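Workshop notebook, Pullbridge sim cell, August
Gripper camera and finger settings, two-arm door model

Started with the wrist view because Szilágyi's last note said the fingers looked uneven. Opened the gripper in front of the blue doors and left it there.

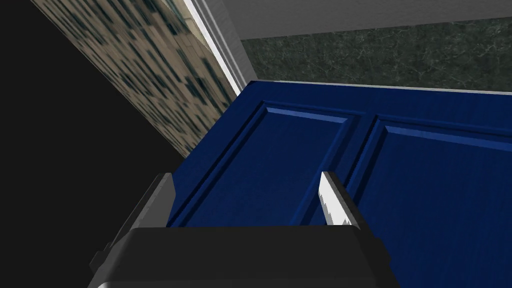 Iddrisu Laryea

Finger gap is fine. The right finger renders much whiter than the left, which I put down to the light and not the model. Left the joint limits as they were and set the finger force to 80. Contact solver now at 3000 steps per run. The floor-level view still needs its near clip checked.

Moved to the body camera for arm spacing. Both grippers should sit either side of the doorway, with the blue door's lever just left of the left one.

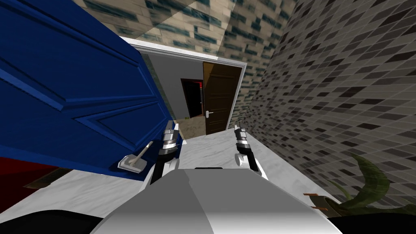
Second wrist check

Same gripper settings, fingers open, nothing held. Look at the bracket at the base of the left finger before changing the mesh. Gedton wants it kept.
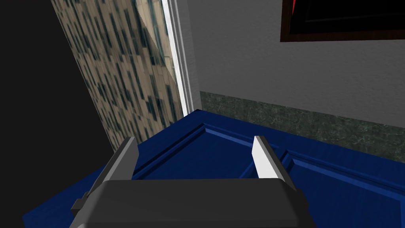
To do

Stretched texture on the beige wall, ask Nenine.
Rerun seed 21 with 10 resets.
Save the config before updating.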